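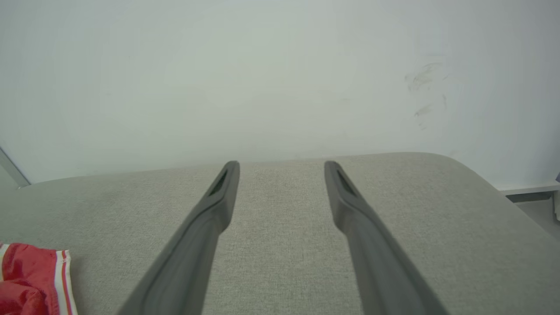
3.2 Who came to the rehearsals, and who stayed

I'll admit I went into the Gurnosbridge part of this study expecting the open rehearsals to be a bit of a flop. The orchestra there, Plivetti, had posted 500 invitations to homes near the hall, and 479 of them went to people who had never bought a concert ticket (the other 21 were lapsed subscribers, who I've kept out of the sums below). I'd pencilled in a dozen visitors. We got 50!

What struck me first was how little the programme mattered. I asked everyone what they'd come to hear, and most people couldn't name the piece, even with the poster right behind me. They wanted to watch the brass get told off, or see how a conductor stops sixty-odd players at once.

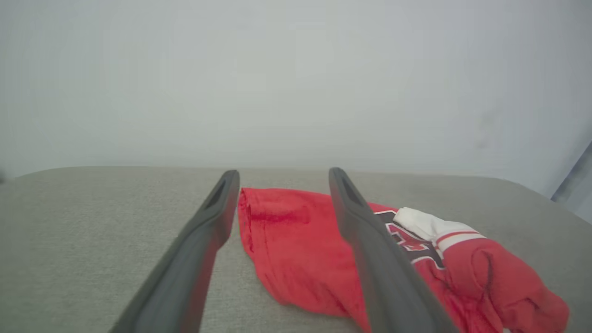 The stopping and starting was the bit I'd worried about, and I was wrong about that too. Visitors told me they liked hearing the same eight bars over and over, and 13 of them came back in November for the full concert. Figure 3 sets this beside the Hopkin string series, where guests sat through a straight run with no breaks and far fewer returned.

Figure 3. Return visits after open rehearsals, Plivetti and Hopkin.

I wouldn't push the comparison too hard. Hopkin plays in a smaller room with dreadful parking, and the Pradotau survey we borrowed our questions from was written for choirs.

Shares: 13
Comments: 2

Related
Why choirs warm up in public
Pricing the cheap seats
Section 3.3: Families and the early start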